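Keeping a Home Computer Secure: Household Tips
Sokgate Home Advice – updated 3/20/21

Most household computers can be kept in good order with a short routine each month. The steps below apply to laptops and desktops used for mail, banking and schoolwork.

Updates. Set the operating system to install updates overnight and leave the computer plugged in. A large update may need 40 minutes or more, and the lid of a laptop should stay open until it finishes.

Passwords. Use a different password for each account. Readers who keep a written list should store it with other household papers, away from the desk. Our February mailing on this subject drew 67 replies, most of them asking how to retire old accounts. Close the account on the website first, then delete the saved login from the browser.

Router. Change the administrator password that came with the router. Guests should be given the guest network – most routers sold in recent years have one – and its password can be changed after a visit.

Backups. Copy photos and documents to an external drive once a month and disconnect the drive afterward. Open two or three of the copied files to confirm that they can be read. Allow at least 200 GB of free space for a family photo collection.

Browser extensions. Review the list twice a year. Remove any extension that no one in the household recognizes, then restart the browser.
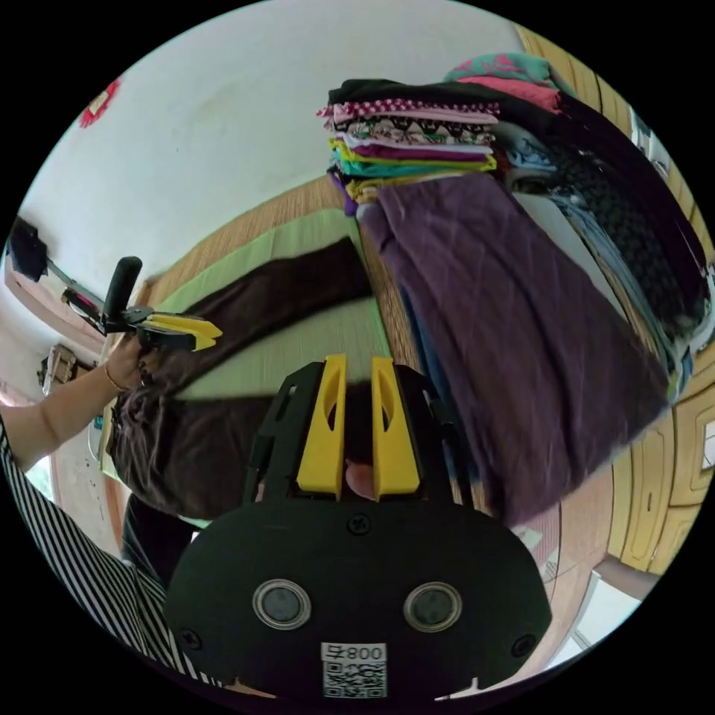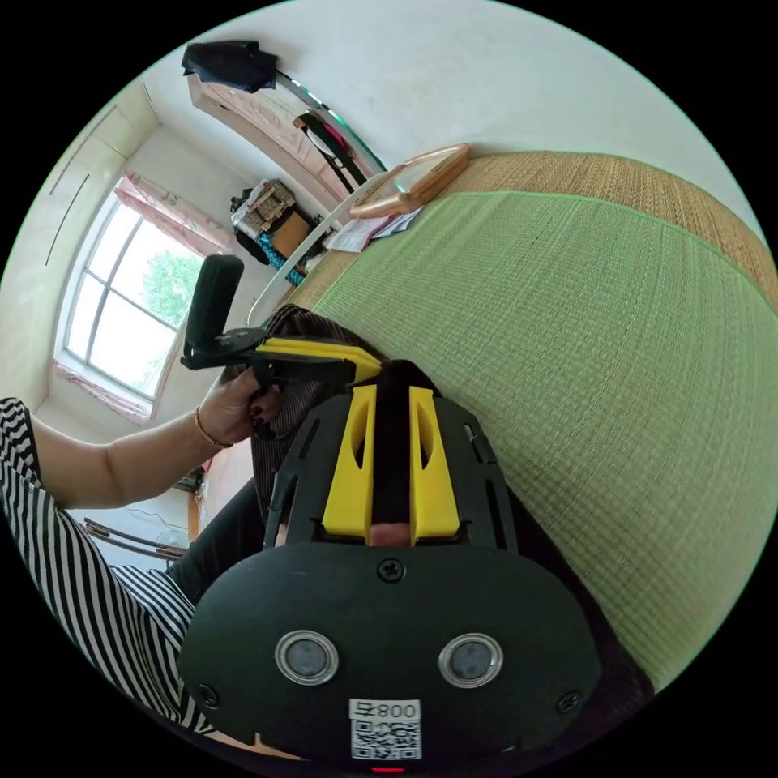
Yellow fingers on a black hand-held gripper, both photos.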